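关于我们

Zatis 是一间共享工坊,开在一栋旧居民楼的底层,门口的牌子比门还新。门牌上写的是“Zatis 自动化与家用机械研习所”,这个名字是注册那天在柜台前现想的,窗口里的人催了两回。平时大家只叫它工坊,送快递的叫它“那个老有响声的地方”。

我们做的事情说起来很体面:帮普通人在自己家里,或者在我们这几张工作台上,造出能用的小型自动化装置。做得最多的是桌面机械臂,其次是各种会自己开、自己关、自己浇水的东西。浇水那一类我们现在接得比较谨慎,楼下地下室的邻居对此有过书面意见。

我们不卖整机。有人打电话来问多少钱一台,我们会很客气地请他周末带上一双旧鞋过来,多数人到这一步就挂了。留下来的那些,后来大都成了会员。

怎么开始的

工坊最早是 Mojtaba Ghaffari 家的厨房。他想造一台能把碗从沥水架挪到柜子里的机械臂,前后折腾了一个冬天,最后那台臂能很稳地拿起一只碗,举到柜门前,然后停在那里等人开门。他太太觉得,既然总得有个人站在旁边开门,那个人顺手把碗放进去也不费什么事。这个意见在技术上无懈可击,于是他开始找别的地方。

Graça Mota 当时正好租着一间铺面,原本打算修缝纫机。缝纫机的生意不如她预想的好,机械臂的噪音也不如她预想的大,两个人一合计,一人出房租,一人出工具。头一年的押金是3000,在当时是一笔让人睡不踏实的数目。押金到现在还压着,房东每年五月会来看一眼,主要看墙。

之后 Nosipho Mabaso 来借过一次台钻,还回来的时候顺便把电路那面墙重新理了一遍,把我们引以为豪的几处接线称为“有性格”。她现在管所有带电的部分。Mark Anthony Fajardo 来得最晚,写控制程序,也负责在大家兴致最高的时候问一句急停按钮接了没有。

我们是谁

Graça Mota,机械与场地。会车、会铣、会缝,工坊里所有的防尘罩都出自她手,其中一个带花边。她对公差有信仰,对截止日期没有。

Mojtaba Ghaffari,机械臂课程。那台厨房机械臂的原型还在他手里,每期学员都会问能不能看,每期他都说下次带来。

Nosipho Mabaso,电气与安全。新会员第一次来,先跟她学怎么断电,再学怎么通电。有人嫌这个顺序扫兴,她会把顺序重讲一遍,速度更慢。

Mark Anthony Fajardo,软件与标定。他的代码注释写得比代码长,读起来像一个人在深夜里跟自己讲道理。

另外还有 Rodrigo Amaral,他每隔一阵子出现一次,带来一箱别人不要的电机,再带走一箱我们不要的。箱子常常是同一只,我们怀疑有些电机也是。

课程与工位

长期开着的课有3门,都在傍晚七点以后,方便上班的人,也方便隔壁早起的人有机会讨厌我们。

“从一个关节开始”面向完全没动过手的人。一期下来,你会有一个能转动、能停住的关节,以及对“停住”这件事的全新敬意。学员常问为什么不一开始就做整条臂。可以的,我们做过,那一期结业时桌上有许多条能动的臂,没有一条停得下来。

“夹爪与治具”是报名最满的一门。大家来的时候都想学夹爪,走的时候都在谈治具。夹爪再灵巧,东西每次摆的位置都不一样,它也只能跟空气握手。所以课上有大半时间在做架子、槽、挡块和定位销,画面不好看,发朋友圈也没什么人点赞。

“家里那台怎么办”是门诊。你把家里做到一半的装置搬过来,我们围着它站一会儿,沉默一会儿,然后开始拆。请提前告诉我们它有多重,有没有楼梯要过,以及它是不是还连着你家的什么东西。曾有一位会员把自动窗帘连同窗帘杆一起扛来,他回家时天已经黑了,那晚全家是怎么睡的我们没有问。

会员工位共4个,按小时预约。预约本挂在门后,用铅笔写,橡皮在绳子上拴着。我们做过一个线上预约系统,运行得很好,直到大家发现它允许同一个人把整个月都约掉,而发现的人已经约完了。

手上的活

眼下占着大工作台的项目代号叫 Grallero,目标听起来很小:让机械臂从立架的槽里取出一块薄金属板,放到别处,再放回来。取出来不难。放回来这一步我们已经谦虚了好一阵子。

薄板麻烦在它自己有主意。槽宽了,板会歪;槽窄了,放进去要靠运气和一点点脏话。夹爪闭合时偏一点点,板就跟着转,到了槽口正好差那么一丝。Mark Anthony 主张用程序去补,Graça 主张把架子改了,Nosipho 主张先吃饭。目前采纳的是第三种意见,前两种同时在推进。

课上讨论得最多的也是这副立架。上窄下宽,中间开一道竖槽,板的下缘坐在槽里,上头露出来给夹爪留地方。槽壁该多松、槽口该不该倒角、底座要做多厚才不会被一起提走,每个人都有看法,有看法的人里做过的不到一半。
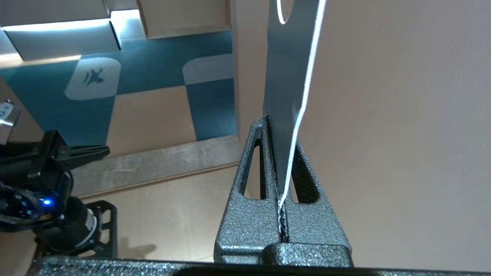
一起试,不一起慌

凡是装置要通电动作,工坊里的规矩很短:

开始之前出声说一句“要动了”。不必洪亮,也不要用唱的。

手不进入臂的活动范围。想扶一下那块板的时候,尤其不要扶。

急停按钮旁边始终站着一个人,这个人不聊天,不看手机,不发表对程序的看法。

出了问题先断电,再讨论是谁的问题。后半句可以无限期推迟。

每次试完在本子上记一行:改了什么,结果怎样。“差不多行了”不算结果。

名字里的其他名字

常有人问墙上贴的 Barreto 和 Waston 是不是赞助商。Barreto 是那台旧车床,买来时铭牌已经磨没了,Graça 给它起了名字,理由是它听上去就像叫这个。Waston 是我们停掉的一个项目,一台自动拣螺丝的机器,原意是按长短分开,实际效果是把混在一起的螺丝换了一种方式混在一起。外壳还留着,现在用来装螺丝。

赞助商的位置目前空着。墙上有钉子。

来找我们

开门时间是下午四点到晚上十点,门关着的话请敲重一点,里面多半在开吸尘器。第一次来不用预约,穿不怕脏的衣服,长头发扎起来,围巾和垂下来的带子请留在门口的挂钩上。

想捐工具的,请先确认它能用,或者确认它坏得有意思。打印机不收,各种打印机都不收,3D 的可以商量。

想入会的,填门边那张表就行。表上“你最想造什么”一栏请认真写,我们会贴在公告板上,等你造完再还给你。板上最早的一张是 Mojtaba 的,写着“碗”。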